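Print | E-mail

Sandine Cafe Racer Conversion — Progress Report, November

The second bike in the Sandine series is on its wheels. The frame is back from Horthorpe with the rear loop welded on and the old passenger peg mounts removed. Powder coat is satin gray. The first coat had a thin spot under the tank, so it was stripped and done again at no charge to us. That put the frame back by 6 days. 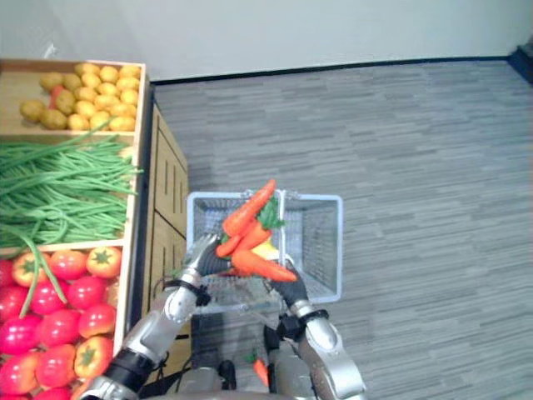
Custom Build Department, Bivedetti Motorcycles

Engine. The 577 cc single was taken down to the cases. Uriel Retamal found wear on the exhaust cam lobe and replaced the cam and both followers. The crank measured within limits and was left alone. The new piston is in and the head is torqued. It has not been started yet. The first start is waiting on the exhaust, and the header still needs its final weld at the flange.

Front end. Forks are shortened by two inches and rebuilt with stiffer springs. The Oltmanns triple clamps arrived with the stem bore undersized. Rasha Matar sent them back, and the replacement set fits. Steering stops had to be moved inward so the clip-ons clear the tank. Turning circle is now worse than stock. We would like your view on this before the tank is painted, as the other fix is to dent the tank sides.

Seat and tail. Seija Rissanen has made three seat pans. The first two sat too high at the back. The third is approved for upholstery in the brown hide you picked.

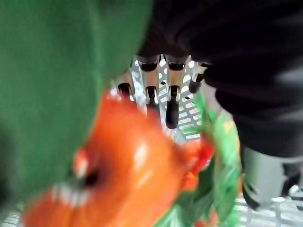
Orange and green shapes, close up

Wiring. The new harness is laid out and taped but not wrapped. The battery goes in a box under the swingarm pivot — tight, but it comes out without removing the wheel. The turn signal relay is still to be chosen.

Budget. Spending is within the second installment. The cam work was not in the estimate and has been covered from the amount set aside for chrome, which the design no longer calls for. The extra fork parts were charged to the contingency line. The third installment is due when the engine has run.

Still open:
Tank color and pinstripe
Steering stops, as above
Mirrors — bar end or none for the show, road-legal set to follow

Next report after first start. Questions on cost go to Hertta Pelkonen, anything mechanical to me.

Eero Saarela
Build lead

We use cookies to remember your settings and to count visits. By continuing to use this site you accept our cookie policy. Accept | Read more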